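4.2 Starting a Local Co-op Session in Skulisura

Skulisura supports up to four players on one console. Each player needs a separate controller and a Plillo profile. Guest profiles can play but do not keep unlocked items.

1. Turn on all controllers before opening the game.
2. From the title screen, select Play, then Local Co-op.
3. On each controller, hold both shoulder buttons until a player color appears.
4. Choose a save slot. The host's slot controls story progress for the group.
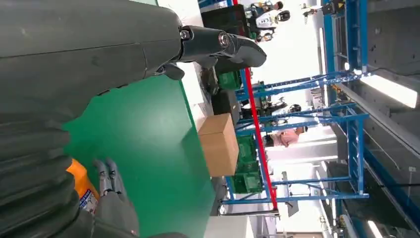 5. Set Screen Mode to Shared or Split. Split is not available in boss rooms.
6. Press Start on the host controller.

Note: A player who joins after step 6 enters at the next checkpoint with 300 coins.

Caution: Do not remove the host controller while the save icon is on screen. Progress from the current level may be lost.

If a controller disconnects, the game pauses and waits 10 minutes before returning to the lobby. Reconnect the controller and repeat step 3. For error 810, see section 4.4.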